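The Bed Is the Hard Part
Opinion
By Faustine Barbier
September 28, 2025

The Dudholm sales sheet is two pages long, and the word "housekeeping" is on it nine times. The word "bed" is on it once, in a footnote, next to "planned for a later release."

I manage a small hotel in Skaltthorpe with 20 rooms, and I have been offered the Dudholm on what the company calls a founding lease. It is a wheeled robot with two arms. It will carry linen up from the laundry, strip a used bed, empty a wastebasket into its own bin and wipe down a flat counter. The lease runs 72 months. In May I had one on my second floor for a trial, and I have since been asked by several other owners whether they should sign. My answer is no, at least on these terms, and I would like to set out why.

The machine did well at some things. It brought clean sheets to the right door every time. It used the service elevator without help once Yannick Coste, who installed it, had fitted the little box on the elevator panel. It stripped beds slowly but completely, and the staff liked that, because pulling dirty linen is nobody's favorite job. Dela Alhassan, my head housekeeper, said she would keep it for the carrying alone if somebody else were paying.

I am the one paying, though, and what I pay for in housekeeping is mostly beds. A bathroom takes time too, but a bathroom is a set of hard surfaces that stay where they are. A bed has to be built again from loose cloth, and a guest sees it first on opening the door. When I work out my labor cost per room, making the bed is the biggest single item. A product sold as housekeeping that leaves out the making of beds is a linen cart with arms. It may be a good linen cart. It should be priced as one.

The sales representative, Baptiste Chevalier, was open about this when I pushed him. He told me the company is working on it, that the founding lease includes every software update, and that early customers will get bed-making before anyone else. I asked for a date in the contract. He said he could not give one. I asked whether the monthly charge could be lower until the feature arrived. He said the price reflected the full value of the platform over the term.

I don't think he was being dishonest. I think the company believes it will get there. My objection is to being charged now for the belief.

People who have never done the work tend to underrate it. A sheet has no fixed shape. You take hold of it up by the pillows, bunch it in both hands, and you can tell from the pull whether it is caught under a corner or free to move. If one side flies loose you deal with that, and you don't need to let go of everything to do it. Dela does it while talking to someone in the hallway.

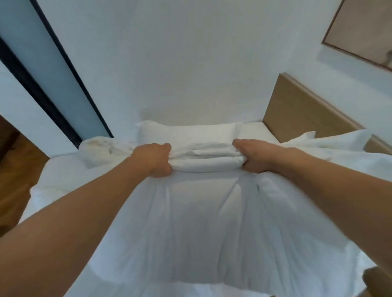

The machine has no trouble taking a sheet off because it doesn't matter how the sheet ends up. Putting one on means the cloth has to lie in the right place, flat, with even drops on both sides, on a bed that may be pushed up against a wall. Mine are old rooms and several of the beds can be reached properly from one side only. When I mentioned this to Baptiste he asked whether the beds could be moved. Some of them could. I would rather the robot suited the rooms I have.

A competing firm, Raltusside, handles this differently. Their robot does corridors and linen delivery and nothing else, and that is what the brochure says. It costs less and the term is shorter. Mayu Yagi has had one at the Lemaire guesthouse for two seasons. She told me it has been dull and useful, and that she has never had to explain to her staff what it was supposed to be able to do.

Owners should ask for three changes before they sign with Dudholm. The first is a price for the work the robot does today, with an increase when bed-making is delivered and has been shown to work in the customer's own rooms. The second is a way out. A lease that long, with the main feature missing, needs a break clause, and the current one has none before the final year. The third is a time guarantee. Stripping a double bed took the machine five minutes on my second floor. If making one takes four times as long, I need to know before I plan a Saturday turnover around it.

Baptiste has my list and says he has passed it on. The offer on my desk still has the old terms in it, and it expires at the end of next month. I intend to let it expire. If they come back with a carrying and stripping lease at a carrying and stripping price, I will look at it again, and Dela will get her cart.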